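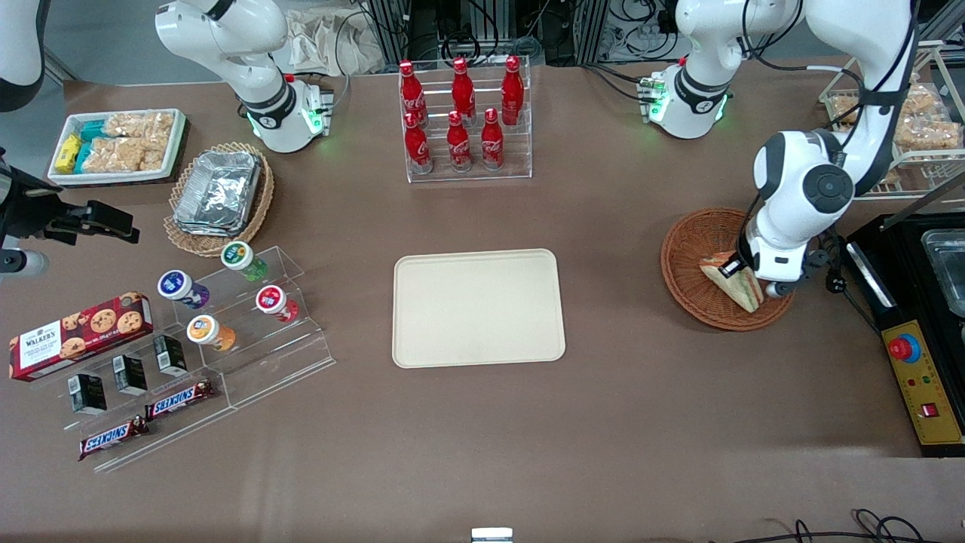

4. Consultation responses on the draft code for working equids

4.1 Background to the consultation

The draft code on carriage horses and pack mules was opened for comment in August by the municipality of Rallis. It applied to animals hired out for passenger rides and to animals carrying building materials and luggage on the stepped streets above the harbor, where motor vehicles are not allowed. Animals kept privately and not hired out were left outside the code, a point that came up often in the replies.

The draft set a maximum load by body weight, a midday rest in hot weather, access to shade and water at each stand, and a yearly check by a veterinarian. It did not set a retirement age. An earlier version had one, but it was dropped after owners pointed out that many mules on the island have no papers from which an age could be fixed. Age can be estimated from the teeth, and the draft leaves this to the veterinarian at the yearly check.

Response forms were sent to 2,000 households in Rallis and in the neighboring municipality of Sotatora, which shares the same stands and many of the same owners. Of these, 1,218 were returned. Hauling firms and riding operators were sent a longer form with space for comments on each article. The coding was done in Drandico by Antigoni Dimitriou and Filippos Zacharopoulos, who read the comments separately and then compared their results. Where they disagreed, the comment was read again by both and placed under more than one heading if that seemed fairer to what the person had written.

4.2 Support for the code as a whole

Most households that returned the form supported a code of some kind. Support was weaker for particular articles, and the pattern was not what we had expected from the interviews. People who had lived on the island all their lives were more likely to support the load limit than people who had moved there, and less likely to support the midday rest. In their comments they described seeing overloaded mules on the upper steps and said this had become more common as more houses were rebuilt. The midday rest they tended to see as something owners already did without being told.

Newer residents wrote more about passenger rides. Several asked for rides to be banned outright, which the form did not offer as a choice. These comments were coded under "scope" and are not counted as opposition to the code, although a reader who wanted to treat them that way could make a case for it.

The firm Jullis, which hauls sand and cement, sent the longest reply. It accepted the yearly check and the rule on water but asked that the load limit be set by the whole string of animals and not by the single animal, so that a stronger mule could make up for a weaker one. We find this hard to square with the purpose of the article. A limit worked out across a string would permit the very loads on single animals that the article was written to prevent.

4.3 Disagreement over the midday rest

The midday rest drew the most comments. The draft required animals to be unloaded and kept in shade whenever the temperature at the harbor station passed a set threshold. Owners raised two objections. The first was that the station stands on the sea front, where there is usually a breeze, and does not show how hot it is on the steps. The second was that an animal stopped halfway up a street may have no shade near it, and would be better off finishing the climb.

Both objections are reasonable and neither is an argument against a rest. A second station on the upper square would answer the first – the cost is small – and the second could be met by wording that lets an animal complete a climb already begun. Markos Kokkinos proposed wording of this kind during the interviews, and we reproduce it in the appendix with his permission.

Some owners also worried about being reported by visitors who do not know how to judge the state of a mule. Sweating was the usual case. A mule that has climbed with a load will sweat, and this alone says little about its welfare, while an animal that has stopped sweating in high heat may be in danger. The code as drafted has no guidance on this for the wardens who would receive the reports.

Figure 2. Snickers bars in a clear acrylic tiered organizer, with a cream-colored tray to the left.
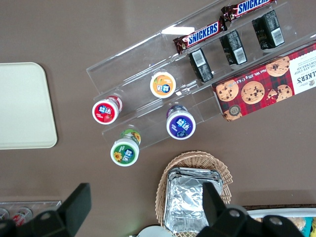 Paraskevi Triantafyllou, commenting on an earlier version of this section, wrote that we had been too easy on the owners. In her view the exception for a climb already begun would swallow the rule, as any animal met on the steps could be said to have started before the threshold was reached. She would have the warden record the time at the foot of the street, and treat an animal with no recorded time as in breach. She added that "a rest that depends on the word of the person who is paid by the load is a rest on paper only."

We accept the point about recording. The penalty seems to us too strict for a first season, when wardens will be new to the work and the stands will not always be staffed. A warning for the first case, with a fine after that, would be easier to defend if an owner appealed.

4.4 Changes made to the draft

A revised text was published on 22/12/2021. The load limit stayed as it was, set by the single animal. The midday rest was kept, with the exception for climbs already begun and a duty on the warden to note the time of departure. The request for a ban on passenger rides was put off to a later review, for which no date was given.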